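Home News Workshops Members Contact

MEDIA RELEASE - APRIL

Hollton workshop members build a bin-picking robot arm, and the neighbours are invited to come and watch it have a go

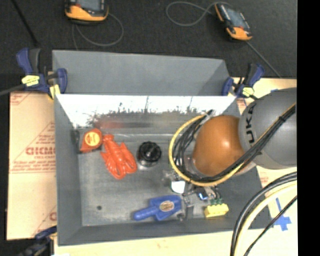 The arm reaching into the sorting bin at the Hollton shared workshop, with the lobster, the blue paddle and other odds and ends waiting their turn.

HOLLTON - A small group of members at the Hollton shared workshop will open their bench to the public this April and show off Prerketora, a home-grown project that sets a robot arm the humble job of picking mixed bits and pieces out of a bin. Entry is free, there will be tea, and anyone who has ever wondered what goes on behind the roller door after dinner is very welcome to come in and find out.

Prerketora began as a conversation over a box of unsorted donations. The workshop receives a steady stream of them (toys, knobs, tape measures, parts of things that used to be other things) and the sorting has always been done by whoever happened to be standing closest. Haiyan Liao, a retired fitter who has been a member for 13 years, wondered aloud whether a second-hand industrial arm could be taught to do at least some of it. By the end of the evening four people had put their names on the whiteboard, and the whiteboard has not been wiped since.

"I thought we would spend a weekend on it, and my husband is still reminding me I said so," said Ms Liao. "But I've loved every bit of it, even the fortnight we lost to cable routing. You move the arm one way and the cables are lovely, you move it the other way and they're trying to climb over the top of it. We must have tied them up and cut them loose again a dozen times, and I wouldn't say we're finished yet."

The arm works over a large grey bin clamped firmly in place, with its cables running in a loop around an orange joint, and a thin metal finger underneath to do the reaching. The contents of the bin are deliberately a jumble. A glossy plastic lobster has become the favourite of younger visitors, and there is a blue paddle-shaped piece with a good round handle, along with a scattering of much smaller things that are a great deal harder to pick up than they look.

Clementina Barreto, who looks after the software side of the build, said the choice of objects had been the subject of more discussion than almost anything else.

"Everybody wants to bring something from home, and I've had to become quite strict," Ms Barreto said. "If it's all blocks, the arm does well and we learn very little. The lobster is shiny and it has those big claws, so there are a lot of wrong places to grab it. Round things roll off. Small things hide beside big things. I keep a notebook of what gets missed, and I go home and change one setting, and then I come back and generally change it back again."

The group has set itself a target of 2000 recorded picking attempts before it makes any claims about how well the system works. Members have been asked to log every attempt in the same way, including the ones that go badly, and the log will be left open on the bench during the public evening for visitors to leaf through. Henrique Guerreiro, the newest member of the team, took on the logging in his first week at the workshop and has since ruled up all the pages by hand.

Much of the hardware was bought used or came out of members' own sheds. Fudavus, a local machinery repair business, checked over the arm before it was powered up and lent the group a bench for the first few weeks while room was being made at Hollton. The timber for the stand was supplied at cost by Mota, the family joinery on the same street, and Vitória Mota came over herself to help level it.

"They'd asked for a flat piece of board, and then it became two pieces, and then I thought I had better go and see what they were up to," said Ms Mota. "I ended up staying until they locked the doors. I do kitchens all day, so it's a real treat to work on something where no one has an opinion about the handles."

Workshop coordinator Florêncio Bragança said the project had drawn in people who would not usually have found themselves at the same bench, and that he hoped a few more might join after the open evening.

"We've got woodworkers asking about motors, and we've got Clementina learning to sharpen a chisel, and I think that's a very good trade all round," Mr Bragança said. "You don't need to know anything about robots to come along. Bring your questions, bring your kids, and if you've got a drawer full of odd little objects at home, bring a few of those too - Clementina will tell you very kindly whether they can go in the bin."

The doors open at 4 pm, with short demonstrations through the early evening and plenty of time in between to talk with the team. Safety glasses will be provided, and children need to stay behind the painted line with an adult while the arm is running. There is room for 80 people inside at any one time, so visitors may be asked to wait in the yard for a few minutes, where the sausage sizzle will be. The ramp at the side entrance is open to anyone who would like to use it.

Members will also have a table near the door with sign-up sheets for the winter program, which includes an introduction to soldering, a beginners' evening on motors and a repair night for small appliances. New members receive a bench induction and a tour of the tool store before they start, and Ms Liao has offered to run an extra session on cable management for anyone who would like to benefit from her fortnight.

Those wanting to help with Prerketora itself can leave their name with Mr Guerreiro at the logbook. The team meets most evenings and is especially keen to hear from people who are handy with sheet metal, as there is a new set of fingers to be made and the first attempt came out a little short.

Media are welcome from 3 pm for interviews and photographs. Please let the workshop office know beforehand so that someone can be at the side door to let you in.

Media contact: Florêncio Bragança, coordinator, Hollton shared workshop

Related news
Winter program now open for bookings
Tool store hours are changing
Repair night: what to bring and what to leave at home
Thank you to everyone who helped repaint the yard fence
Wanted: sheet metal offcuts and a sturdy trolley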